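# Prenen handheld grippers: frequently asked questions

These are the questions we receive most often from groups who want to compare our two handheld grippers, the Prenen and the older Flernano, before they choose one. If your question is missing, write to the Prisix support address and we will try to add it. The page was last changed in September.

## What is the difference between the two grippers?

The Flernano has short, stiff fingers and closes with a trigger. The Prenen has longer fingers with a softer inside surface, and you close it with the thumb and first finger. Both record the opening of the fingers, and both send it through the cable to the same controller box, the Selvanayagam.

For boxes, cups and bottles we see almost no difference. For small objects that hang, swing or lie flat, the difference is big, and most of this page is about those.

## Do I need two of them?

For the comparison tasks, yes. Many small jobs look like one-hand jobs until you try them. A keychain must be held by one side while the other side is opened, and a hanging object must often be stopped from swinging. You can buy one gripper first and add the second later; the controller has ports for both.

## Which test should I start with?

We recommend the hanging task. You need a small jewelry stand with pegs, a few light keychains and a table that does not shake. It is cheap, it is quick to reset, and it shows the weak points of a gripper in one afternoon.

Our usual order is:

1. Pick up a keychain from the table and put it down in the tray.
2. Pick it up again and hang its ring on a peg.
3. Take it off the peg without moving the stand.
4. Pass it from the right gripper to the left one, then hang it.

Do each step 15 times per gripper before you change to the other one. If you change after every try, your hands stay confused and the numbers are not useful. (We made this mistake in our first comparison and had to repeat everything.)

## Soft toys or metal parts: which are better for testing?

Use both. A plush toy is easy to hold, but it hides where the fingers really are. A bare metal clip is the opposite: the fingers must arrive at the correct height, and a small error pushes it away over the wood.

In the hanging task we hold the toy by its body and try to bring the ring to the peg. The ring and chain do not always follow the hand, so the operator learns to wait a moment before the last movement. 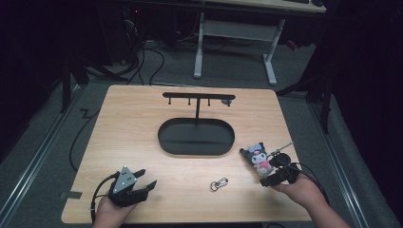
## How should I place the stand?

Put it in the middle of the table, with the bar across your view and the pegs where both hands can reach them. Leave free space in front of the tray for the objects. If the stand is too close to you, your wrists will turn in a way that is tiring, and the head camera will see mostly the back of your hands.

A light stand will move when you take a ring off a peg. You can fix it with a little double-sided tape under the base. Please write in your notes if you did this, because results with a fixed stand are better and should not be mixed with the others.

## Which camera position works best?

We tried three: on the head, on a fixed arm over the table, and on the gripper itself. For hanging tasks the head position was the easiest to check afterwards. The fixed arm gives a quieter picture, but the hands cover the pegs at the wrong moment. The gripper position is good for the last part of the movement — and rather bad for everything before it.

## The cable pulls on my hand. What can I do?

Let it fall over the edge of the table at your side, and leave enough length to reach the opposite corner. Do not put both cables on the same side. A cable that crosses the tray will sooner or later catch on an object.

## How long does the calibration stay good?

You should repeat it after 400 open-and-close cycles, or at any time when you change the fingers. The procedure takes 3 minutes: open fully, close fully, and then close on the gauge block which comes in the box. If the closed value on the screen is not zero after this, check the finger screws first.

## Can I use my own fingers?

Yes. The drawing for the mounting side is in the download folder. Please keep the total weight of each finger under 18 grams, otherwise the opening sensor becomes slow to answer. Printed fingers are fine for a first try, but their edges get round with metal rings, and we change ours often.

## Can I mix one Flernano and one Prenen?

The controller accepts it, and a few users prefer the stiff fingers in the left hand for holding. Select "mixed pair" in the settings before you start recording. The default setting expects two equal grippers and will show a wrong opening for one of them.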